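Gristside Community Help > Robotics > Learning from demonstration

Bimanual handheld gripper data: policy places object well but hesitates before release. Dataset or method?

Asked 2020-03-17 by Mahnaz Jalali
Tags: imitation-learning, bimanual, handheld-gripper, latency, evaluation

I am trying to reproduce the box-packing result from our group's own internal report (project Urkden) and I get a consistent failure that the report does not mention. I would like to know whether others have seen it before I spend another month collecting.

The method, briefly. Demonstrations are recorded with two handheld grippers and a head-mounted camera. There is no robot in the loop during collection. Finger opening is logged from each gripper, poses are recovered offline, and the policy is trained to predict a short chunk of relative poses and two opening widths. At run time the same fingers are fitted to a pair of arms and the policy is executed in chunks of 8 steps.

The task is to take a flat orange part, bring it over an open clear plastic box with both grippers on it, lower it and let go.
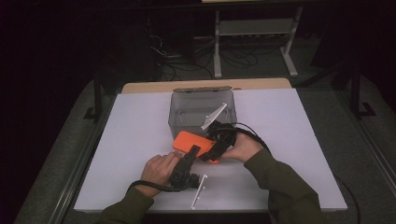 I have 200 demonstrations from one operator. Training loss is unremarkable. The approach and the two-handed hold are good, and the part arrives above the box in nearly every rollout. Then the arms stop. The predicted opening widths oscillate by a small amount and the release either comes very late or one side opens well before the other, so the part swings and catches on the rim.

Things I have tried:

Longer training. No change that I could measure.

Shorter chunks. The pause got worse.

Removing the head view and using only gripper state. The pause disappeared, but so did any ability to find the box.

Replaying recorded demonstrations open loop on the arms. These release correctly, which makes me think that the hardware is fine.

I also plotted the opening width against time for all the demonstrations, aligned at the first moment of release. There is a flat section before it in most of them, of very variable length. I assume this is the operator checking that the part is clear of the rim. Is that enough to explain the behaviour, or should I be looking at synchronisation between the two grippers?

Answer 1 (accepted)
Gopinath Chettiar

The flat section is very likely your problem, and the synchronisation is worth checking anyway as it takes an afternoon.

On the pause. During the flat section the observation hardly changes and the action is "stay". At the end of it the observation still has not changed and the action is "open". A policy with no memory, or a short one, sees the same input mapped to two outputs in a ratio set by how long the operator waited. If the wait lasts many frames and the opening lasts few, "stay" wins. Your finding that shorter chunks make it worse fits this: each new prediction is another chance to choose "stay". With a longer chunk, the probability that an opening falls somewhere inside the predicted window goes up, and once the chunk is committed it gets executed.

What I would do, in this order.

First, trim. Detect runs where both gripper poses and both widths move less than a threshold, and keep only the first few frames of each run. Do not delete the whole run or you will introduce jumps in the relative poses. Retrain on the trimmed set before changing anything else. We did this on the Brullau set and the late releases went from the usual outcome to an occasional one. I do not have a clean ablation for it — the camera mount changed in the same week — so treat that as an indication only.

Second, lengthen the chunk to 16 and execute the first 11 steps. Your task is quasi-static near the box, so you lose little by reacting more slowly there.

Third, change the instruction to the operator. Ours was originally "place the part carefully", which produced exactly the long waits you describe. We changed it to "lower and release in one movement, and abandon the demonstration if it goes wrong".

On the uneven release. Check the time offset between the two width signals. If each gripper is logged by its own process and stamped on arrival at the host, the offset can differ between sessions. The test is simple: press the two sets of fingers together around one rigid block, close and open both at once several times, and cross-correlate the widths. A person will not open both hands at precisely the same instant, but the error should scatter around zero. If it sits consistently on one side, you have an offset or a left-handed operator. Swap hands and repeat to tell these apart.

Open-loop replay does not rule this out. It replays the widths with whatever offset they were recorded with, and a modest offset may be tolerable on a correct trajectory and not on one that has already drifted.

One more point concerning evaluation. Report time to release as well as success. With a generous timeout, a policy that waits and eventually opens counts as a success, and I suspect that is why the report says nothing about it.

Answer 2
Mathew_rigs

You need more data. 200 is low for two hands. We went to 500 on a similar task and it was fine.

Comment on Answer 2, Gopinath Chettiar

Possibly, but if the extra demonstrations contain the same waits then the ratio of "stay" to "open" is unchanged. Did you also change operators?

Comment on Answer 2, Mathew_rigs

Yes, a second person did most of the later ones. She is quicker than me.

Comment on Answer 1, Mahnaz Jalali

Trimmed and retrained with the original chunk length. The long pause is gone in most rollouts. The cross-correlation shows a fixed lag on the right gripper which stays on the right when I swap hands, so it is the logging. I have accepted this answer and will add numbers once the lag is corrected and I have rerun the full evaluation, probably in May.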